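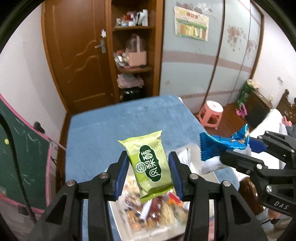

Slide 1. Packet with green label, marked 凤梨酥.

Speaker notes: The Damgaard Warehouse and the Lamance Waterfront
Prepared by Edeltraud Steiner, Office of Building Heritage
11 August 2023

Slide 2. Opening
Good morning, and thank you to the Lamance town council for the invitation. I will speak for the first part of the session and then take questions. My remarks concern the Damgaard warehouse on the east quay, its present legal standing, and the steps the Office recommends before any further permit is issued.

Slide 3. The building
The warehouse was built for the grain trade and later held the customs records of the port. It has brick walls on a stone base, and the original roof timbers remain over the north hall. The south hall lost its roof in a fire and was covered with sheet metal. The Office regards both halls as one building. The developer's filing treats them as two, and members should keep this difference in mind when reading the drawings.
(Pause here. Point to the dividing wall on the plan.)

Slide 4. Legal standing
The building was entered on the provisional list in April. Provisional entry bars demolition but does not bar interior work. It will lapse unless the council votes to confirm it. We have asked for that vote to be placed on the agenda of the next regular meeting.

Slide 5. The Clindar proposal
Clindar has applied to convert the north hall to shops and to replace the south hall with a block of apartments, nine floors in height. The current limit on the quay is four. The application asks for an exception on the grounds of public benefit. The Office has read the supporting study and does not find that the benefit has been shown. The study includes no survey of the foundations.

Slide 6. Public comment
Some 200 written comments were received during the open period. Most came from residents of the Kinport district, directly behind the quay. The main concerns were loss of access to the water, the height of the new block, and the future of the customs hall door, which several writers asked us to protect by name. A number of comments supported the project, chiefly for the housing. These should be reported fairly if the matter is raised.

Slide 7. Recommendations
The Office asks the council to confirm the listing for the whole building, to require a foundation survey by an independent engineer, and to hold the exception request until that survey has been published. We also ask that the Kinport residents' association receive the revised drawings on the same day as the council.

If asked about cost: the survey would be paid for by the applicant under the existing rules. Do not give a figure.

If asked about the metal roof: its removal is not opposed.

Slide 8. Contact details and questions
Printed copies of the plan are at the side table.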